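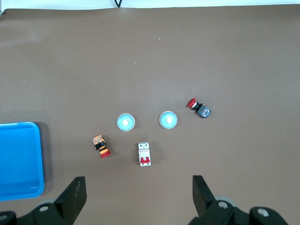 Buying a used pasta machine without getting stuck with a dud

I've bought 3 hand-crank pasta machines off online classifieds now, and the one I kept is a Vulodetti with a dent in the side and a crank that came from something else. I love it! The other two went back out the door, so let me save you the trip.

Ask for a photo of the rollers

Everybody photographs the outside, all shined up. What you want is the rollers, turned to the widest setting, with some light behind them. If the gap is wider at one end than the other, your sheets will come out thick on one side and you'll be muttering at them all through dinner. My friend Zoriana Nazarenko asks sellers to slide a strip of paper through and send her a video. Some of them stop answering, and she takes that as a no.

Bring dough

Yes, really. I bring a walnut-sized lump wrapped in plastic and ask if I can run it through on the kitchen counter. Most people think it's funny and say yes. The first pass comes out gray and you throw that away, but listen while you crank. A steady light clicking is fine on the older Pevuditz ones (mine always did it), a crunch means dried dough in the gears or a chipped tooth, and I'd walk.

Check that it's all there

Crank, table clamp, cutter head. The crank is the piece that goes missing, and they aren't all the same size, so don't let anybody tell you "any of them will fit."
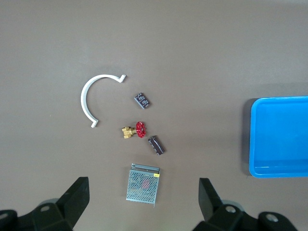
Never wash it when you get it home. I know you want to, it's been in a stranger's basement, but water gets in behind the side plates and you'll have rust inside a week. Use a dry pastry brush first, then a wooden skewer for the crusty bits, then run scrap dough through until it comes out clean. If you do take the side plates off, put every screw straight into something with a rim, like that blue plastic tray, and lay the bigger parts out on a mat. While you're digging around in the hardware, set aside a white plastic pipe clamp, the half-ring kind with a tab at each end. I screwed one to the inside of the cupboard door and the crank hangs in it, and I haven't lost the crank once.

What to pay

I won't go over half the new price, even with the box. If the clamp is missing I knock off more, and if the cutters are rusty I'm only paying for the rollers. Cash in small bills helps a lot when you're haggling over the last couple of dollars.

Next up is ravioli attachments, which I have strong feelings about.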